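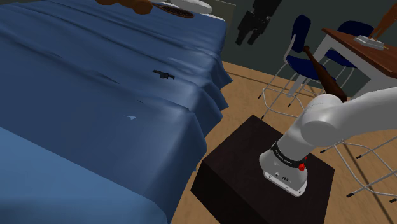 A box of wartime letters which lay for decades in a private house in Grurnance has been given to the town museum at Andus, and the first part of it can be read by visitors from this month. The letters were written by a signals clerk who served with a supply column, and who later became known in the district as a writer of short stories. The family found them in a bedroom at the back of the house, folded inside a spare cover. A dark blue blanket hanging in deep folds over the side of a bed can hide a great deal, and it seems that no one in the house had looked beneath theirs for a long time. The box had been pushed against the wall, behind two suitcases.

The museum received the box in May. It holds 457 letters, most of them on thin army paper and written on both sides. There are also two pocket diaries, a pay book, and a number of typed pages which the museum believes are early drafts of the stories. The typed pages are in poor condition. The ink has gone through the paper in several places and the staples have rusted, so these pages will not be shown before they have been treated.

It was known already that the author had served in the war, but very little more than that. In the short note printed in the back of his first book, he gave only one line to those years. He refused to speak about them at readings, and the local newspaper, which asked him for an article on the subject, received a polite answer and a recipe for plum jam. Many readers supposed that he had spent the whole war in an office at home.

The letters show a different service. He went abroad with the column in its first winter and stayed with it until the end, with one interruption of seven weeks in a field hospital at Caldeira, where he was treated for a lung infection. His work was to type movement orders and to keep the register of messages. He did this in a lorry, in a school, in a wine cellar and, for a part of one spring, in a chapel without a roof. The machine he used was an old portable with a damaged letter "k", and this same fault can be seen on the typed pages in the box. The museum considers it as good proof that some of the stories were begun during his service.

Most of the letters are addressed to his sister. They are calm and rather practical. He asks for socks, razor blades and carbon paper. He complains about the officers' handwriting. Only in the letters of the last winter does he describe what the column met on the road to Hakberg, when it lost several vehicles in one night, and even there he stops after a page and returns to the question of the socks. A reader who knows the story "The Ferry Clerk" will recognise some sentences from this letter almost word for word.

The catalogue is being made by the museum together with the history section of Hakberg library. Each page is photographed and given its own number, and until now 2146 images have been made, including the envelopes and the blank backs. Several envelopes carry the marks of the military censor. In a few letters whole lines have been cut away, and the museum does not expect that the missing words can be recovered.

The display is in the small room on the ground floor of the museum, beside the collection of farm tools. It contains a first choice of the letters with typed copies, because the handwriting is not easy, and one of the diaries, which is opened at a new page every second week. The pay book is shown too. Entry is included in the normal museum ticket. Researchers who wish to read the other letters can make an appointment with the reading room, where copies are used in place of the originals.

The family has asked that letters which mention persons still living stay closed for the present. The museum would also like to hear from anyone whose father or grandfather served in the same supply column, in particular if photographs from the Caldeira hospital have been kept.

Published 16/06/2025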